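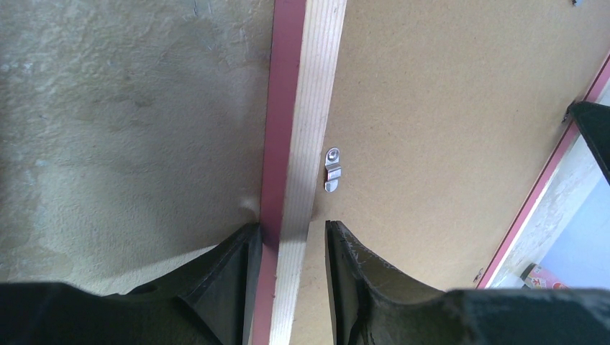
Osian Prothero wrote to Nestcombe after the April notice to ask whether the Lumum gripper had let go of framed boards or had crushed them, and whether units already in use should be shut off.

Nestcombe confirms that the fault is a loss of grip force. On the affected units, the finger drive can drop to 50 percent of its set force during a hold longer than 4 seconds, and the controller does not report an error. A frame held by one edge may then rotate or fall. No injuries have been reported.

The cause was traced to a force table in controller software version 2, supplied by Foulkes. Units running Dunix controllers are not affected.

Operators should stop overhead lifts and keep people out of the area under the arm until the corrected table is loaded. The update requires a restart and a new finger calibration. Grippers past 4,000 hours should also have the finger pads replaced.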